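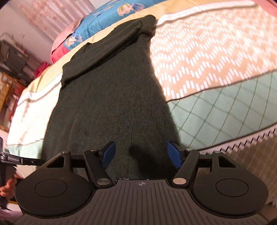

Section 4. Folding and storing knitwear

Knitted items go into the Evora drawer boxes folded, never on hangers. A bed is the easiest surface to work on, and it does not need to be stripped or cleared of pillows first. Smooth the cover with your hand, then lay the item out lengthwise so that you can reach both sides. A dark green knit on a banded bedspread is easy to line up, as the bands give you something to compare the edges with. On a plain cover, use the side of the mattress as your guide.

Before you start
Close zippers and buttons. Check the pockets. Fuzzy knits should be brushed lightly in one direction and must be fully dry.

4.1 Folding a sweater
1. Lay the sweater face down with the neck pointing away from you.
2. Smooth it from the center outward. Do not pull on the hem or cuffs.
3. Fold one side in toward the middle and lay the sleeve straight down along the body.
4. Repeat on the other side. The folded strip should be no more than 28 cm wide.
5. Fold one end over to make a doubled band, and press it flat with your palm.
6. Keep folding in the same direction until you reach the other end.
7. Turn the bundle over and place it in the box with the last fold down.

Note: Thick sweaters may need only two folds. If the bundle springs open, undo the last fold and leave it — forcing it will mark the knit.

4.2 Filling the box
The medium box holds 13 folded sweaters of ordinary weight. Put heavy items at the back. Leave a gap the width of your hand at the front so the drawer can close without catching.

Caution: Do not load a single drawer beyond 20 kg. The runners can bend.

Caution: Keep rings, bracelets and watch straps clear of loose knits. A snagged thread should be eased back through to the inside with a blunt needle. Do not cut it.

4.3 Long storage
For items put away until September or later, line the box with the Cukia cotton sheet (part 151) and refold each item once halfway through the period, placing the creases somewhere new. Labels are covered in Section 5.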